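Topic: Learning the accordion after 40, is a teacher needed?
Board: Beginners and Returning Players

tima_reeds
Joined: November
Posts: 13

Hello all. I bought a used Naciri piano accordion from a man in the next town and I practice every evening after dinner. The right hand is going well. The left hand is a disaster. I cannot see the buttons, so I lose my place and then I must stop the song and search with the finger. My question is, can I solve this alone with a book, or do I need a teacher? The nearest teacher is in Trovo and it is a long drive for me.

Posted Oct 5, 2003

bellowsbob
Posts: 306

Get the teacher. I know it's a drive. I taught myself for five years and then spent two more getting rid of what I taught myself. My wrist was bent like a coat hook.

You could go just once a month. Bring a list.

Mirelle
Posts: 88

I don't agree with Bob. Plenty of good players in my family never had a lesson. Find the C button, the one with the little dimple, and play C and G back and forth until you are sick of it. Then add F. Don't touch the minor row before that is solid.

tima_reeds

Thank you both. Mirelle, on my instrument the dimple is almost worn away, I can feel it only if I press. Is it normal for an old one?

bellowsbob

Normal enough. Some people glue a tiny rhinestone on it. A repair shop can swap the button too.

Mirelle, your family had each other to listen to. That IS a teacher. Tima is alone in a room with a book.

Mirelle

Fine, I give you half of that. I still say a lesson every month is too far apart to fix anything. You go home, you do it wrong for four weeks, you come back and pay again.

Which book is it, by the way?

tima_reeds

The Drarnari method, first volume. The pictures are old but the exercises are clear for me. I am on page 13 and I have been there a long time!

rgilbert

Good evening, I am Romain Gilbert, I play since I was a boy and I repair a little. English is my third language so excuse me if some words are not exact.

I think the two of you discuss the wrong thing. Before the teacher or the book, please look at the left strap. On many used instruments it is too loose, and then the hand slides down when you open the bellows. The fingers are in a new place each time, so of course the button is lost. Tighten the strap until the hand can still move up and down, but the wrist stays near the box.

Then practice without the right hand. I did this for one whole winter, and my brother was not happy — he had the next room.
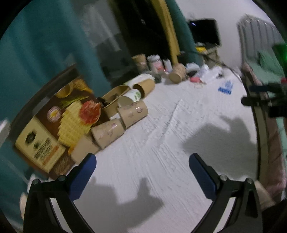
Also, do not press the buttons hard. A beginner pushes as if it is a doorbell. You need only a short touch, and the finger must leave quickly, or the bass sounds heavy and late. Play the root with the fourth finger and the chord with the third, and keep it so even when it feels weak. After some weeks it becomes strong.

For the teacher, I would go to Trovo one time, only for the posture, and decide after.

bellowsbob

Strap is a good catch, I should have asked. I'd argue about the fourth finger though. I was taught third on the root and I find it easier to reach the counterbass with it.

rgilbert

Both systems exist. With a small hand I prefer mine. But choose one and stay with it, this I say to everybody.

tima_reeds

I tightened the strap by two holes and it is already different. I still miss the F, but less. I will telephone the teacher this week and ask the price.

Mirelle

Ask if she does half hours. And get off page 13, skip it, I always hated that waltz.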